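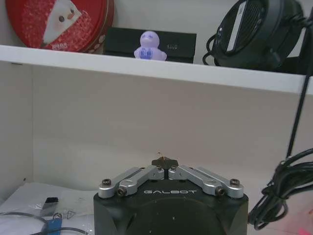
Chapter 8
Shelves, Cupboards and the Small Stuff

My first job was in the stockroom at Hornby, a housewares store with a long back hall and far too many doors. On my second morning Amnuay Meesuk, who ran the place, handed me a damp cloth and told me to find her the box of cord ends. I looked in every cupboard down that hall. I found it just before lunch, behind a stack of lampshades, on a shelf so deep I had to put my whole arm in. She had known where it was all along (I was pretty mad about that for a while!) but she wanted me to learn the shelves with my hands.

So this chapter is about shelves, and mostly about what happens to little things when you put them on big ones. In Chapter 7 we packed boxes and bins. Now we need somewhere to put them.

Let's start with the plain compartment. You've got a back panel, a side panel at each end and a board above and below, and that's really all there is to it. Pale panels are my favorite for small items - a dark button or a bit of ribbon shows up right away against off-white, and you can lose the same thing for weeks on walnut. At Hornby we had both kinds, and I could tell you which cupboards everybody hated.

The next thing to look at is whether the boards run level. Stand back a few steps and look at the front edge from straight on, then check it with a level before you blame the board, your eye will fool you if you're standing off to one side. In our old Druvham units one peg always sat lower than its partner, and anything round would end up in the corner.

Then there's size. The cupboards we'll use in the exercises are 1000 mm wide and 830 mm high, with 2 boards each. That's a lot of room for a thing no bigger than your thumbnail! You'll want to divide it up, and Section 8.2 goes through the ways of doing that, from folded card to the Jitus trays most stores buy sooner or later.

Before you read on, pick one cupboard at home or at work and take everything out of it. Wipe the back panel and the corners. Write down each small item as you put it back, and where it went, left or right, front or back. Keep that list somewhere safe - you'll need it for Section 8.4, when we try to find things again with the doors shut.

8.1 Reading an Empty Shelf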